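Planning the Bench Before You Buy the Arm

We get so many letters on this one, and I love answering them! If you're saving for a small robot arm for kitchen jobs, sort out the table first. A plain white top is brilliant to work on, and the Skallard trestle I've had since May cost £37 second-hand.

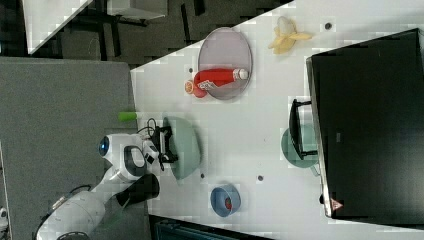 Budget for the gripper separately, as the price of an arm often leaves it out. Two-fingered ones are the most useful to start with, and a good one from Gevel was £356 when I last looked. Before you order, write down the things you want it to handle and check each against how wide the jaws open. A plate edge, a bottle on its side and a half-peeled banana are very different shapes to get hold of, so put all of them on your list — and the awkward ones at the top.

Cables next! Allow extra length so they can loop over the wrist with room to turn, and put £32 aside for clips and spare leads.
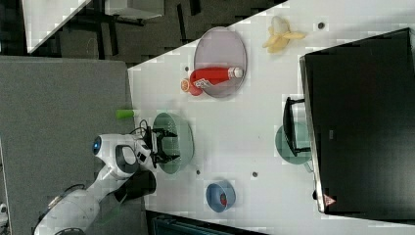 Gripper over the pale green plate, with the blue bowl nearby.

Measure your reach with real crockery set out, bulky kit included, because a big box on one side eats up more table than you'd think. Then tape the outline on the bench and live with it for a week or 2. I moved my Brunstead tray twice before I was happy, and moving tape is free — moving bolts is a whole afternoon.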